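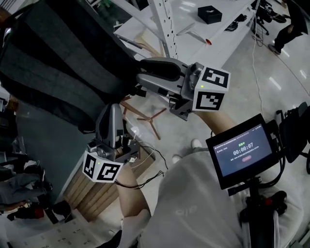
Equipment / Handheld Capture / Demonstration Days

Nuvgate HG Paired Hand-Held Grippers

The HG pair is a two-handed set for recording manual tasks. The operator holds one gripper in each hand and does the work directly, with no robot arm present. Each unit has two curved gray fingers with black rubber pads and a white marker cube at the rear. The cube faces carry square black-and-white patterns used to recover the position of the gripper during processing. A green indicator light is fitted at the cube.

A small screen with a dark blue interface shows the running time of the current recording in large white digits, with a red button under the timer. Time is shown in hours, minutes and seconds.

Soft goods are the usual demonstration task. Dark, heavy fabric is harder to handle than a folded towel: the edge has to be found, pinched and kept under tension while the second gripper moves to its own grasp point. Visitors may bring garments of their own. Items with loose beads or exposed pins are not accepted.

Demonstration days at Kodham

The set can be seen in use at the Kodham workshop. Sessions start at 10:00 a.m. and 2:00 p.m. and last 60 minutes. The first part is given by a trained operator. Visitors then take the grippers for short recordings and review the result on a desktop station, including the recovered path of both cubes. Recordings made by visitors are deleted at the end of the session unless a copy is requested at the desk.

No sessions are held in July.

What is covered

Grip and release of thin and padded cloth
Passing an item from one gripper to the other
Starting, stopping and discarding a recording
Keeping the marker cubes in view
Pad replacement
Export of a finished session to Vistlow

Marker visibility accounts for most rejected recordings. Long sleeves should be pushed up to the elbow. Fabric must not be allowed to fall over a cube for more than a moment; if it does, the segment is flagged and can be trimmed or recorded again. Cables should be routed behind the work before the timer is started.

Ordering information

HG pair, left and right, with cables: part 19-HG
Replacement finger pads, set of four: part 19-HP
Marker cube, single, with fasteners: part 19-HC
Transit case: part 19-HT

Pads are rated for 1,000 recordings on cloth. Rough materials such as canvas shorten this figure. Cubes with scratched or stained faces should be replaced, not cleaned with solvent.

Delivery is 42 days from confirmed order. Orders and service for the southern region are handled by the Maldonado office. Loan sets are available after attendance at one demonstration session and are issued for 19 days, return shipping included.

Related: Pad fitting instructions | Vistlow export settings | Directions to Kodham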